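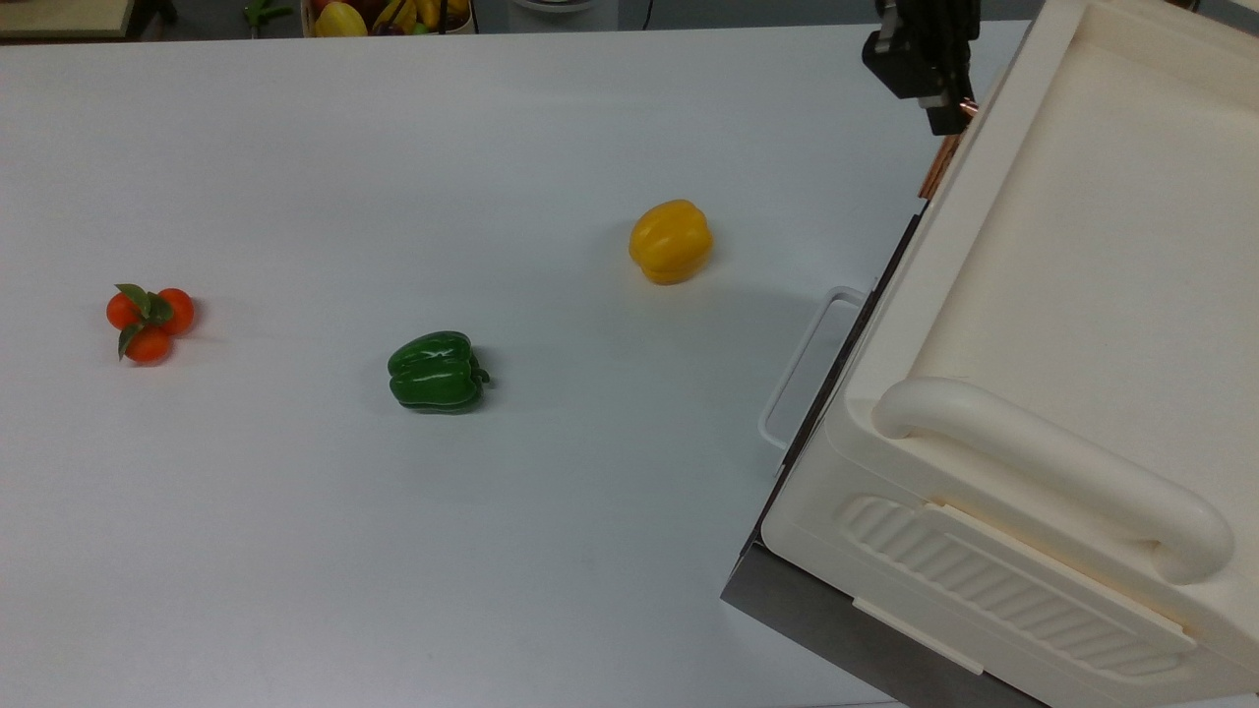 Big white table, Monday, 10.20am. Oranges, green pepper, yellow pepper, cream container.

Notebook, September, Monday

Right, the produce shelf. I said I'd start it this week and I have, even if most of the morning went on moving things from one surface to another and back again.

For anyone picking this up cold: we're putting together the pretend greengrocer's for the Flurnard room, the one with the little counter and the awning. The fruit and veg has to look good from standing height and from child height, survive being dropped, and wipe clean. I've been through the old stock and the new samples and I'm now at the stage of putting things out on the white table to see what sits well with what.

The white table is the best thing we've got for this, by the way. The top is matt so there's very little glare, and colours look like themselves on it. I tried the same bits on the green cutting mat first and the green pepper more or less vanished. On the white it's a proper deep shiny green and you can see every crease in it.

Notes on the set as laid out this morning:

The oranges come as one bunch, three together with glossy dark leaves in the middle. I like these more than I expected to. The colour is nearer red than I'd have picked (Ahn calls it "mandarin" in their list, fair enough) but it cheers the whole table up. My worry is the leaves. They're the first thing anyone will grab, and if a leaf comes off I don't want it going in somebody's mouth. Gave them a good tug after I'd finished looking and nothing moved, but one adult tugging once isn't much of a test. To do: pull test with the spring balance, each leaf, and write the numbers down this time.

Also a bunch is a funny thing to sell in a shop. You can't put one orange in a paper bag. Do we want loose ones as well? I think yes, and keep the bunch for the top of the display where it can look pretty.

The green pepper won't stand up. I had a few goes and it always goes over on its side with the stem sticking out, so I've left it like that. Doesn't bother me much, real ones do the same at home. It does mean it needs a bit of a lip or a dip on the shelf or it'll be on the floor by lunchtime. The shine is lovely, maybe slightly too lovely. Under the strip light you get hard white spots along the top. I wondered about knocking it back with a matt varnish but then we're into what varnish, and is it safe, and does it wipe, and I'd sooner live with the shine.

The yellow one stands up beautifully, all on its own, four lobes facing you like a fat little cushion. There's some orange in the colour lower down and it makes the thing look ripe. If we could have all the peppers like this one I'd be very happy. I'll ask Bronville whether they can match it in red.

The cream container I have mixed feelings about. The wide shallow tray on top with the raised rim is just what I was after for the counter, the rim should stop things rolling off and the flat inside will be dead easy to clean. But it's bulky! Put it on the table and it eats up the whole right-hand side, and the counter in the Flurnard room is a good bit narrower than our table. I measured the counter last week, wrote it on the back of a delivery note and have of course lost the delivery note. Must measure again before anybody orders another one.

Spacing. I'd been assuming we'd heap everything up in crates, market stall style. Having spent an hour with just these few bits spread out across the table, I'm less sure. With space round them you notice each thing, you notice that the peppers are different shapes, you want to pick one up. Heaped up it all turns into "veg". Perhaps one heaped crate and one open tray? I'll mock both up and leave them out so people can have a poke at them as they go by.

Money, so it's written down somewhere. The budget for the whole corner is 1000, and 179 of that has gone on samples already. The quote from Kudari for the full set, shelf units included, came in at 1377, so that's a no unless they drop the shelves. I've asked them to quote again for produce only. If it's still too much we do the shelves ourselves out of the offcuts rack, and I don't mind that at all, I've been wanting an excuse to use up the birch.

Price labels. Ours should be chunky card ones that slot in, with a picture and a number. I'd like roughly 200 blanks cut so that we can replace them when they get chewed. The laminator is making that smell again so can whoever used it last please have a look at the rollers.

One more thing about weight. Pretend food that's too light feels silly in the hand and it skids about on the scales. I want everything to go on the kitchen scales in turn, next to a real one from the shop. I'll bring in a real green pepper and a real yellow pepper tomorrow and then I'm having them for tea, so please don't paint them - this has happened before.

Still to do, in no particular order:

Pull test on the orange leaves
Wipe test, soapy cloth and then the spray we really use in there
Drop test onto the hard floor, from counter height
Weigh the lot
Measure the counter AGAIN
Ask Bronville about a red pepper
Ask Ahn if they do the oranges loose
Find out if the cream container comes in a narrower size

Added at 4pm: wiped the table down and put the produce samples in the blue crate under the window, lid on. The container is too big for the cupboard so it's on the floor beside the plan chest, mind your shins. Have a look at the yellow pepper if you're passing and tell me whether you'd want the red to have that same orange in it or be red all the way down. I keep changing my mind.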